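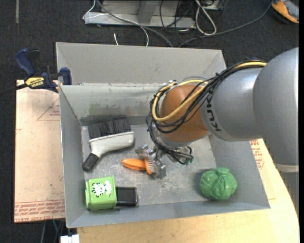

*A KUKA robotic arm reaching into a gray bin of household objects.*

Fudari came out on handhelds in November, and I've barely put it down. It's a turn-based RPG set in a port town called Brevdale, where you play a courier who binds spirits to paper tags and hangs them on people's doors. It's odd, generous and often very funny, and the battle system has its hooks in me so deep that I've started a second run before finishing the first.

So I was thrilled when the lead designer at Trekik, the studio behind it, agreed to a long call. We started at nine in the morning my time, and we were still going when my lunch alarm went off.

I had to ask about the tags first. Every ability in Fudari is written on one, and every tag wears out. Use a fire tag enough times and the ink fades until it becomes something else, sometimes weaker, sometimes far stranger.

"That was a bug!" the designer told me. "We had a durability system and the item table was reading the wrong row, so when your sword broke you got a soup. Everyone in the office loved the soup. We threw out the swords and kept the bug."

There are 640 tags in the finished game, and they can fade into one another along paths the game never spells out. I've filled half a notebook with mine. When I mentioned this, I could hear the delight on the other end of the line.

"We cut a menu that showed you the whole tree. It was a nice menu, too, a lot of work went into it. But testers stopped talking to each other once it was in. Before that they'd been shouting across the room - 'the lantern one turns into a bird!' - and I wanted that back."

The party is small by genre standards, with seven companions in all, and you can finish the story having met only three. I missed the ferry pilot completely on my first run, which apparently makes me normal.

"She's the one I get mail about," the designer said. "People find her on their second time through and they're furious with us, in a nice way. She has 200 lines in the rain alone. If you never ride the ferry in bad weather, you never hear them."

Was it hard to spend that much effort on something so easy to miss?

"It was hard to schedule. It wasn't hard to want. The games I grew up with had a guy in a basement with one incredible line, and you felt like he'd been waiting for you."

We talked about the Kassab next, the roaming boss that has been chewing up players (me included) since launch. It wanders the marshes on its own timetable and eats any tag you throw at it. My advice is to feed it the faded ones. The designer laughed at that and wouldn't confirm a thing, except to say that it has a favorite, and that the clue is in the music.

The script went through plenty of changes. An early draft had a war in it, and a villain with a castle. Both went when the writers noticed they kept sneaking back to the harbor to write about fish prices and neighbors.

"We had 2,000 pages at one point. The castle was the part you skimmed. Now the biggest fight in the third chapter is over who gets to repaint the bathhouse, and I think it's the best thing in the game."

I'd agree with that! The bathhouse chapter is where Fudari clicked for me, and I won't spoil how it ends.

As for what's next, a patch is in the works that adds a faster text speed and lets you sort tags by how faded they are, which my notebook and I have been begging for. A sequel hasn't been decided. The designer would like to stay in Brevdale a while longer, maybe for a shorter story set in winter, when the ferry doesn't run.

"I want to know what she does all day when the river's frozen," the designer said. "I really don't know yet. I've got a page of notes and most of it is about her stove."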